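Two-arm cell on our kitting bench, what happens with my people?

Posted by Gun-woo Won
December 21, 2023

Hello all. I am shift lead in a small kitting department. We take cylindrical parts from bins, check them and sort them for the customers. Until April we did everything by hand, nine people on two shifts. Then the company bought a cell with two robot arms, and since that time the work is different and I am not sure I manage it well.

The arms pass a part from one to the other above the table, so that each end can be held and looked at. Before, a person did this with two hands and did not think about it. On a good shift the cell makes 1,829 parts. By hand our best shift was 1,714, so you see that the difference is not so big as the salesman told us.

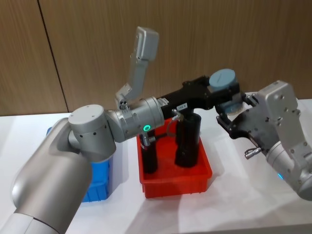 My problem is more with the people. Two of my most experienced colleagues now stand next to the cell, fill the bins and wait for a stop. They say the work is boring and at the same time they are more tired than before. One of them, Setsuko Takeda, knows by touch when a part has a bad edge. The cell does not know this, and we had a complaint from a customer already. Also the management wants to change the job title from "sorter" to "cell attendant", with the same pay, and people took it badly.

How did you divide the work after the automation came? Do you rotate people? And who is allowed to change the program, only the technician or also the operators? Our technician comes from the other building and it takes long.

Consuelo Espinoza
Hello Gun-woo. We had the same situation at Nudanik with a similar cell, only our parts are smaller.

We rotate every two hours. In the first weeks we had one person at the cell for the full shift, and it was a mistake. Watching a machine is heavy for the head, and after lunch the stops became longer since the person did not notice them quickly. Now everybody has two hours at the cell, then two hours at manual checking, then packing. Some did not want to learn the cell at first. I let them stand beside a colleague for some days without a target, and after this most of them agreed.

About the program: our operators may change the pick position and the speed, inside limits which the technician has set. They may restart after a normal stop. They may not touch anything that belongs to safety, and they never reach between the arms before the cell is in its safe stop, also when it looks like nothing moves. We wrote this on one page and every operator signed it. Before that page we called the technician for each small thing.

For the bad edges, please do not lose what your colleague knows. We take a sample from each finished bin and an experienced person checks it by hand. What she finds goes in a notebook, and once a week the technician reads it with her. Two times we found in this way that a gripper pad was worn.

The job title I would fight. If they must load, check, restart and adjust, it is more responsibility than before, and the pay should show it. Make a list of the new tasks and bring it to the talk with the management. With us it took three months, but the operators who have the cell training now get a higher grade.

Ozan Akyol
the number per shift says not much. Look how many minutes the cell stands still and why. Ours was at 2,226 when the supplier was in the house and never again after he left

Sigrún Ketilsson
I agree with Consuelo about the rotation, but two hours was too short for us. Each change costs time for the handover, and things were forgotten. We change at the breaks, so it is two changes in a shift and everybody remembers it.

One more thing - ask your colleagues before you make the plan. At our place the plan was made in the office and it had the loading table on the wrong side, so that people had to turn their back for each bin. The woman who worked there longest saw it on the first morning. It was moved in the end, but only after many weeks with sore shoulders.

Gun-woo Won
Thank you all. I spoke with Setsuko about the samples and she would like to do it. We will try the change at the breaks first, and I am writing the list of tasks now. Consuelo, could I see your page with the rules, without the company names?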